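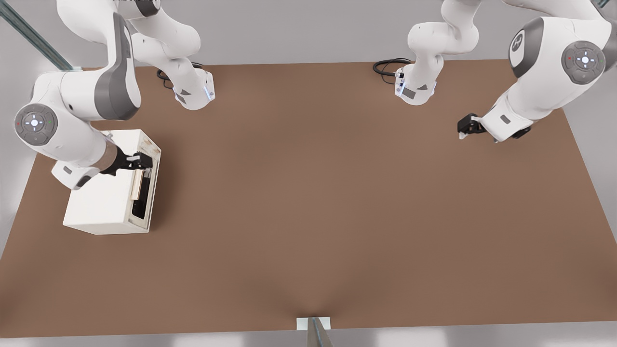 Réunion de suivi de la cellule bimanuelle, site de Pralcombe, le 22/2/19. Un seul sujet à l'ordre du jour : l'arrêt sur effort du bras gauche pendant la tâche « boîte », et ce que l'on peut encore tirer de la simulation après cet arrêt. Le rendu projeté en séance montre la configuration discutée, avec le bras gauche engagé dans l'ouverture latérale de la boîte blanche, les doigts de la pince au bord supérieur du panneau clair, et la pince droite à vide au-dessus de la table. Judite Magalhães demande que l'on parte de cette posture et non du schéma de principe du dossier, qui représente la boîte ouverte vers le haut et ne correspond plus à rien.

Présentes et présents : Judite Magalhães (sécurité, présidente de séance), Beatriz Frade (simulation), Mafalda Azevedo (intégration, Clonthorpe), Jaime Prata (maintenance). Excusée : Raquel Ramalho (Hasance). Secrétaire : Beatriz Frade.

1. Approbation du compte rendu précédent

Le compte rendu de novembre est approuvé avec une correction. La phrase « le comportement du bras gauche est maîtrisé » est remplacée par « le comportement du bras gauche n'a pas été observé en défaut pendant les essais ». Mme Azevedo juge la correction pointilleuse. Elle est maintenue.

2. Rappel des faits

M. Prata lit la fiche d'incident. Pendant un cycle de saisie sur la cellule réelle, le bras gauche a poursuivi sa descente alors que la pince était déjà en appui sur le panneau. La limite d'effort configurée n'a pas arrêté le mouvement. L'arrêt est venu de la protection interne du bras, plus tard et plus haut en effort. Le panneau est fendu, un doigt de la pince a été remplacé, personne ne se trouvait dans l'enceinte.

Mme Magalhães relève que la fiche emploie le mot « contact » là où il faudrait écrire « écrasement ». M. Prata reprendra la rédaction.

Mme Azevedo rappelle que 182 cycles avaient été passés sur la cellule avant l'incident sans aucun arrêt. Mme Magalhães répond que 182 cycles sans arrêt ne disent rien d'une limite qui, d'après les journaux, n'a été sollicitée dans aucun d'entre eux. Mme Azevedo en convient pour les journaux, pas pour la conclusion.

3. Explication proposée par Clonthorpe

Selon Mme Azevedo, la cause est un changement de repère outil. La pince a été remontée avec une pièce d'adaptation plus longue et la masse déclarée n'a pas été mise à jour dans le contrôleur. La compensation de gravité serait donc fausse et l'effort estimé à la pince trop faible.

M. Prata trouve l'explication plausible mais incomplète. Une erreur de masse donne un décalage à peu près constant, et les courbes enregistrées montrent une estimation qui se fige pendant la descente. Il n'a jamais vu une masse mal déclarée produire un plateau. Mme Azevedo parle d'un filtrage côté enregistreur. On lui demande quel filtre, avec quels réglages. Elle n'a pas l'information en séance.

Mme Magalhães note que c'est la deuxième fois que le filtrage est invoqué dans ce projet, et la deuxième fois sans document à l'appui.

4. Ce que montre la simulation, et ce qu'elle ne montre pas

Mme Frade a rejoué la tâche 2000 fois en faisant varier la position de la boîte et la hauteur du panneau. La limite d'effort a joué son rôle dans toutes les répétitions où elle a été atteinte. Mme Azevedo souhaite que ce résultat figure au dossier comme preuve du bon fonctionnement de la limite.

Opposition de Mme Magalhães. Le simulateur lit l'effort directement dans le moteur physique, sans passer par le contrôleur ni par l'estimation mise en cause. Il teste donc une limite que la cellule réelle ne possède pas. Mme Frade confirme, et précise que cela figurait dans la note jointe à ses résultats, page 6. Personne autour de la table ne l'avait lue jusque-là.

Autres réserves de Mme Frade, reprises à sa demande :
– le panneau est modélisé comme un corps rigide et ne peut ni fléchir ni se fendre ;
– le frottement entre les doigts et le panneau est une valeur par défaut, jamais mesurée ;
– les câbles sont un simple habillage et n'exercent aucune traction sur les bras.

Sur le dernier point, M. Prata signale que le faisceau de la cellule réelle tire nettement sur le poignet gauche quand le bras passe au-dessus de la boîte. Il l'avait mentionné à Bastos lors de la mise en service. Aucune trace écrite n'a été retrouvée.

5. Bras droit

Mme Azevedo propose de reprendre la production avec le bras droit seul, le gauche étant consigné. Le bras droit n'a pas connu de défaut.

M. Prata fait remarquer que les deux bras ont le même contrôleur, la même version logicielle et la même procédure de déclaration d'outil. Qu'un bras n'ait rien fait de mal pendant que l'autre travaillait lui paraît un argument assez mince. Mme Azevedo invoque le retard déjà pris vis-à-vis de Hasance – retard que Mme Ramalho, dans son message d'excuse, dit pouvoir accepter si on lui donne une cause et non une hypothèse.

La proposition n'est pas retenue.

6. Décisions

Les deux bras restent consignés, y compris pour les démonstrations à vitesse réduite.

Les résultats de simulation sont versés au dossier comme étude d'accessibilité uniquement. Le mot « validation » est retiré du titre.

Clonthorpe transmet les réglages du filtre, ou écrit qu'il n'y en a pas.

M. Prata refait l'essai d'effort sur cale instrumentée, bras gauche puis bras droit, avec la masse corrigée et ensuite avec l'ancienne. Si le plateau persiste avec la bonne masse, l'explication du point 3 est abandonnée.

Mme Frade ajoute au simulateur un modèle de l'estimation d'effort, défauts compris. Elle prévient que sans les réglages demandés à Clonthorpe elle ne pourra modéliser que des suppositions, et qu'elle l'écrira en première page cette fois.

7. Divers

Mme Azevedo demande que soit consigné son désaccord sur le point 5. C'est fait.

Le doigt de pince remplacé est conservé par la maintenance, étiqueté, et ne doit pas être renvoyé au fournisseur avant la fin des essais. Prochaine réunion dès réception des courbes de M. Prata, sur convocation de Mme Magalhães.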